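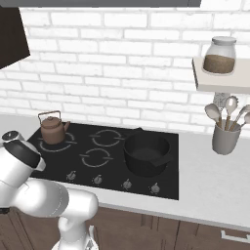

Notebook, July: Courtroom set, ep. 11 pickups

Posted by Zdislava Jireš, July
Filed under: Workshop Notes / TV & Streaming
3 comments | 20 shares

Started at 7:40 a.m. Severyn already had the bench apart when I got in. The front panel of the judge's bench has been creaking on the boom track since the Brostinholm block, and sound finally put it in writing. Two of the cleats had let go. We glued and screwed new ones, then ran felt tape down the inside edge. Marcela stood on the riser and rocked her weight back and forth while Severyn listened on cans. No creak on the left. Slight tick on the right, which I think is the riser and not the panel. Left it for tomorrow.

Gavel: three on the shelf, one cracked at the neck. The cracked one is the hero from the pilot, so don't bin it. Tagged it and put it in the Plallholm crate. Miloslav wants a duller sound block because the current one peaks every time Dagmar brings it down. Tried a cork disc under the block. Better. Tried rubber and it bounced, so no.

Dagmar came by at lunch for the robe fitting. The new collar sits higher than the old one and she says it rubs when she turns to the plaintiff's side. Wardrobe will take it down before pickups. She also asked if the show is going to say anything about the Lukáč interview. I told her that's a question for publicity. For anyone who missed it, she said he was a rotten guest judge two seasons back, and last week she told a radio host she'd have him on again. The phones have been going ever since. Marcela has had 49 emails forwarded to her by mistake and would like that to stop.

Gallery seating: row three is still out of line with the floor marks. Re-taped in grey. Seat 53 has a loose arm, bolt is the wrong thread, ordered more from Jatora. Don't put an extra in it until the bolts come.

Colour check on the flags behind the bench with camera B at 2:15. The blue reads nearly purple under the new key. Miloslav dropped the key a bit and it came back, but then the wood went muddy. Settled in between. Settings are in the lighting book, second last page.

To do:
- right side of riser, find the tick
- cut two more cork discs, same thickness
- collar back from wardrobe before Dagmar's call
- ask publicity who is answering the Lukáč emails
- bolts for seat 53
- return the borrowed clamps to Severyn's truck

Locked up at 5:50. Left the bench unpainted along the bottom edge so the glue can be checked in the morning.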